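Does your old T-shirt really get a second life?

Aurelio Tapia has sorted donated clothes for 17 years, and he would like you to stop feeling so good about the bag you dropped off in October. "People hand it over like a present," he says. "Half the time it's a chore they passed to me."

I went to see him because Plitari, a resale app that collects unwanted clothes from your porch, had been telling customers that everything they send in gets "rehomed." I asked him what he made of the word. He laughed for a while.

"Rehomed where? Ask them for an address."

Tapia started out at the Meléndez thrift store in Rarkitton, and now runs his own sorting room two streets over. By his count, a bag of 200 pieces gives him 17 he can put on a hanger and sell at a fair price. The rest goes to bargain bins, to rag buyers, or into bales that leave on a truck.
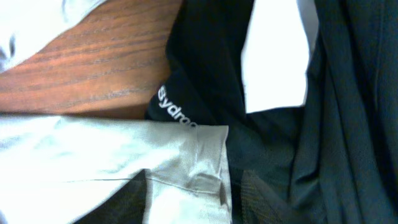
What sells and what doesn't

Printed shirts are the worst of it, he says. Fun runs, company picnics, bands that broke up. "Somebody paid to have those made and somebody else pays to get rid of them." Plain cotton pants do better, if the seams have held and the knees aren't gone. He pulls at a seam before he looks at anything else. Labels don't impress him. 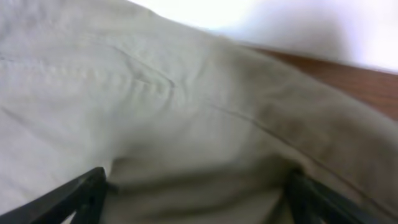 He is just as hard on the recycling bins that have popped up outside supermarkets. One operator, Kalel, offered him 4 cents a pound for his leftovers and told him they'd be spun into new yarn. He asked to see the yarn. That was six months ago and he's still waiting. I wrote to Kalel myself and got back a brochure.

I wondered whether he was being unfair. Surely a shirt in a bale is better off than a shirt in a landfill? "Maybe," he said. "Show me where the bale got opened and I'll say yes." He doesn't claim to know where his own bales end up either, and I liked him more for admitting it.

So should people quit donating? He says no, wash it, fix the zipper, and bring it in. But he thinks the giving part gets too much attention. "Talk to me about the buying. You got rid of six shirts. How many did you get?"

I had no good answer to that one.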